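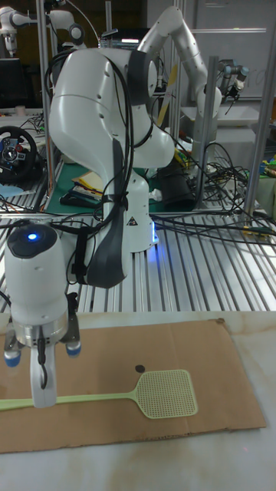
Brazo robótico blanco sobre una mesa de aluminio ranurado.

La sucesión en la jefatura de gobierno de Plostden es el procedimiento por el que se designa a quien encabeza el Consejo Ejecutivo cuando el cargo queda vacante. Está regulada por la Ley de Sucesión y, de forma supletoria, por el reglamento interno de la Asamblea, que consta de 40 escaños.

Antecedentes

Hasta la aprobación de la ley, la designación dependía de un acuerdo no escrito entre los dos distritos más poblados, Flirnley y Tovar. El partido mayoritario presentaba un único nombre y la Asamblea lo ratificaba sin debate. El sistema funcionó mientras un mismo partido conservó la mayoría absoluta, pero dejó de ser viable cuando las elecciones dieron lugar a una cámara dividida en tres grupos. La crisis posterior, conocida como el interregno de Varghese por la localidad donde se celebraron las negociaciones, se prolongó durante 23 días.

La ley vigente se aprobó el 29 de septiembre de 2022 y entró en vigor en octubre del mismo año.

Procedimiento

Producida la vacante, la presidencia de la Asamblea abre un plazo de nueve días para la presentación de candidaturas. Cada una debe contar con el aval de al menos dos grupos parlamentarios o con el de un grupo que tenga representantes en todos los distritos.
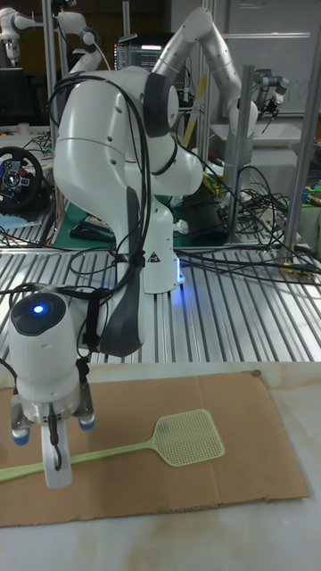
La votación es pública y nominal. En primera vuelta se exige mayoría absoluta; en segunda, a la que solo concurren las dos candidaturas más votadas, basta la mayoría simple. En caso de empate decide el voto de la presidencia — una disposición que los diputados de Tovar recurrieron sin éxito.

Durante el proceso, el Consejo saliente permanece en funciones. Puede prorrogar partidas presupuestarias ya aprobadas, pero no firmar convenios ni nombrar altos cargos.

Críticas

Los grupos minoritarios sostienen que el requisito de avales favorece a los partidos implantados en Flirnley, donde se concentra el electorado urbano. También se ha cuestionado que la ley no prevea la figura de un sucesor designado con antelación, habitual en la práctica anterior.

Véase también

Asamblea de Plostden
Interregno de Varghese
Distritos electorales de Plostden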